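Basket sorting table: grippers closing short of the rim after a finger change

Posted by Faustine Jacquet in Cell Maintenance and Repair

I am responsible for the upkeep of a table-top cell at Jasari in which several arms share one green work surface and move slotted plastic baskets between set positions. The arms are mounted along the edges of the table, and all of them carry black two-fingered grippers. In September we fitted new fingers to two of the arms. From that time both have tended to close short of the basket rim, or to catch it with one finger only. The fault is more frequent with the black baskets than with the green or orange ones. 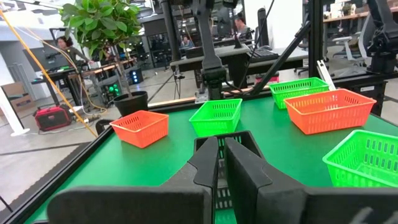
The following has already been carried out. The finger screws were removed and refitted to the figure on the supplier's sheet. The cell was restarted from cold. The taught positions were compared with the stored copy and no difference was found. In a run of 364 picks we recorded 33 poor grips, of which all but 3 were on black baskets.

The arms are otherwise in good order, and the older fingers on the remaining arms give no trouble. I should be grateful to know whether the taught positions ought to be written again from the beginning, or whether there is a simpler check which should come first. I would prefer not to stop the cell for a full day.
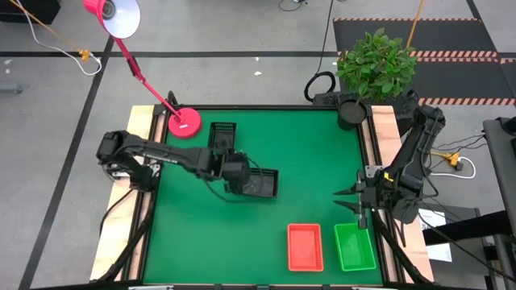
Left arm at a black basket, with the right gripper open.

Reply from Þórarinn Dalsgaard

Please do not write the positions again at this stage. Identical stored positions tell you only that the arm is going where it used to go. They tell you nothing of where the fingertips now are. If the new fingers differ in length from the old set, even slightly, every taught position will be wrong by the same amount, and the correction belongs in the tool setting.

I would suggest the following order of work.

Put the cell in manual mode at reduced speed and isolate the arms which are not being worked on.

Measure one old finger and one new finger from the mounting face to the tip, using the same calliper for both. Write both lengths in the cell log.

Close the gripper slowly on nothing and look at the tips from the side. They should meet squarely. Where one tip stands proud, remove that finger and clean the mounting face before refitting.
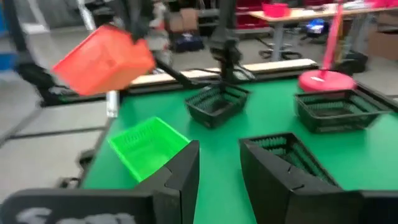
Enter the measured length in the tool setting for each of the two arms separately. Do not copy the value from one to the other. Then bring the gripper down to a single basket by hand control and stop when the tips reach the rim. Repeat this at the nearest and the farthest position that arm serves. If the error is the same at both, the tool setting is still at fault. If it grows with distance, examine the arm mounting.

We followed this course at Birnska after a similar change and the work was finished within a morning. A trial of 12 picks on each basket type was enough to release the cell.

Reply from Bram De Graaf

Same fault here last year. New fingers were fine, grip force had gone back to the default. Check that.

Reply from Mojtaba Babaei

I agree with the reply from Þórarinn Dalsgaard and would add two points concerning the baskets themselves.

Firstly, baskets of different colours are not always from the same batch, and the rims may differ in height. Stand one of each on the bare table and measure from the surface to the top of the rim. A gripper which is slightly short may still hold a tall rim and miss a low one, and this would account for the figures given in the question.
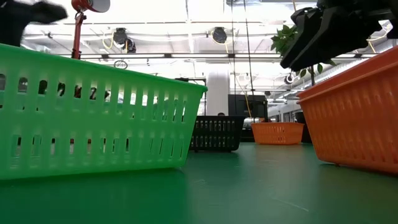
Secondly, the underside of each basket should be inspected. A basket with a bent foot will rock when the first finger touches it, and the second finger then closes in the wrong place. Any such basket should be withdrawn from the cell. The table should also be wiped down before measuring, as grit beneath a basket has the same effect.

Bram De Graaf's point on grip force is worth checking, although a low force would more usually show itself as a dropped basket than as a missed rim.

Follow-up from Faustine Jacquet

I thank all three members for their replies. The new fingers proved to be shorter than the old set. The tool setting has been corrected on the first arm and the second will be done at the next planned stop. The grip force was unchanged. I have not yet measured the rims.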